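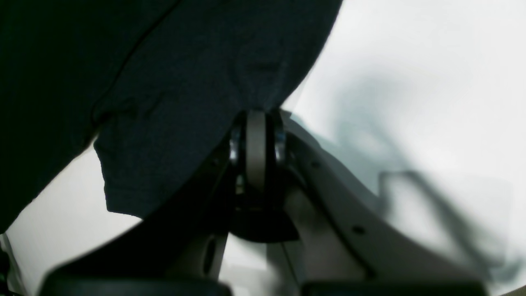 Folding clothes

Folding is the everyday business of turning a garment, once it is clean and dry, into a flat and more or less regular shape so that it can be stacked, stood in a drawer, packed in a case or simply carried up the stairs without trailing a sleeve. It is one of the oldest household jobs and one of the least written about, although most people have firm views on it, usually picked up from whoever did the laundry when they were small. This article deals mainly with T-shirts and other light knitted tops, with a few words on how cloth behaves and how folded things are kept.

We use cookies to remember your reading preferences. Accept all | Manage settings

How knitted cloth behaves

The ordinary T-shirt is made from jersey, a fine knit in which one long yarn is looped through itself again and again. A woven fabric, such as the cotton of a dress shirt or a pillowcase, holds a sharp crease very well and for a long time. Jersey is softer in its habits. It stretches a little when lifted, hangs in rounded folds, and gathers into a pucker wherever it is held between finger and thumb. Cut edges of light jersey also like to roll up on themselves, and this is why the hem of a T-shirt is turned under and stitched. Even so, an old hem will often go wavy after many washes, and lining up two wavy edges takes a bit of patience.

Dark colours bring a small difficulty of their own. On a navy or black shirt the seams are hard to find in poor light, and it is easy to fold one inside out, or back to front, without noticing until the pile is finished. People with a lot of dark clothes tend to fold near a window, or they feel for the neck label and work from there.

Picking up and smoothing

Before any folding can begin the garment has to be got out of the heap and opened up. Held by a single point, a shirt drops into a long bundle with its corners hidden somewhere inside, so the usual practice is to find one shoulder or one corner of the hem, then run the free hand along the edge until the next corner turns up. A gentle shake loosens the creases, and the shirt is then laid down and smoothed from the middle outwards with the flat of the hand. A bed does perfectly well for this, though a table is kinder to the back.

Common methods

The shop fold, known in some families as the "parcel", is done with the shirt face down. Each side is brought in towards the centre with its sleeve turned back, and the bottom is folded up to the collar, once or twice according to the depth of the shelf.

The upright fold starts in the same way, but the long strip is folded into smaller sections until it makes a little packet that will stand on its edge. Its great attraction is that every shirt in the drawer can be seen at once – although a half-empty drawer does let them slump.

Rolling is popular with travellers. The shirt is folded in half lengthways, sleeves in, and rolled firmly from the hem. Some people tuck the last few centimetres over the roll to keep it closed. Opinion is divided as to whether it saves any room, and the answer seems to depend a good deal on the shape of the bag.

There is also the quick pinch fold, in which two points on the shirt are taken hold of, one hand is crossed over the other, and the whole thing is shaken out and laid down in a single movement. It is a pleasure to watch and rather maddening to learn.

Storage

Heavier knits go at the bottom of a stack and lighter ones on top, and a low pile is easier to live with than a tall one, which has a way of toppling the moment something is wanted from underneath. Clothes should be thoroughly dry before they are put away, particularly at the hems and underarm seams, where damp lingers. Creases left by long storage in jersey will generally ease with an hour or two of wear, or with a warm iron if the occasion calls for it.

See also: Ironing; Laundry; Jersey (fabric); Wardrobe

Shares: 2977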